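Thread on SPF, because our mail to two large receivers got soft-failed all morning and the cause was boring. 1/

An SPF record gets 10 DNS lookups. Every include, a, mx, ptr, exists and redirect counts. ip4 and ip6 don't. Go over and the result is permerror, which a lot of receivers treat as no SPF at all. 2/

Our record looked short. It had four includes. One of them, for the Pranedero ticketing system, nests three more, and one of those nests again. Total after expansion: 14. 3/

Last November it was under the limit. We didn't touch the record. Pranedero added a sending region and their include grew. 4/
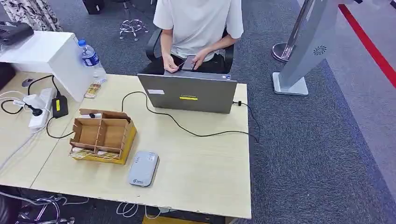 Also check void lookups. The limit there is 2. A void lookup is a name that returns NXDOMAIN or an empty answer. We had an include left over from Stesik, canceled last year, pointing at a name that no longer resolves. 5/

Fix, in order. Removed Stesik. Replaced the mx mechanism with ip4, as our outbound hosts are static. Moved ticketing mail to its own subdomain with its own record. Root domain now expands to 6. 6/

I don't recommend flattening everything into ip4 by hand. Vendor ranges change and you'll find out from a bounce. 7/

DMARC aggregate reports showed it before any user did: 949 messages with spf=permerror from a single source. DKIM still passed and aligned, so DMARC passed on those. The forwarded ones with a broken signature are what got flagged. 8/

Thanks to Vira Vakulenko for reading the XML while I was still blaming the resolver. 9/

TTL on the old record was 3600. If you still see permerror from us tomorrow, send me the full headers, not a screenshot. 10/10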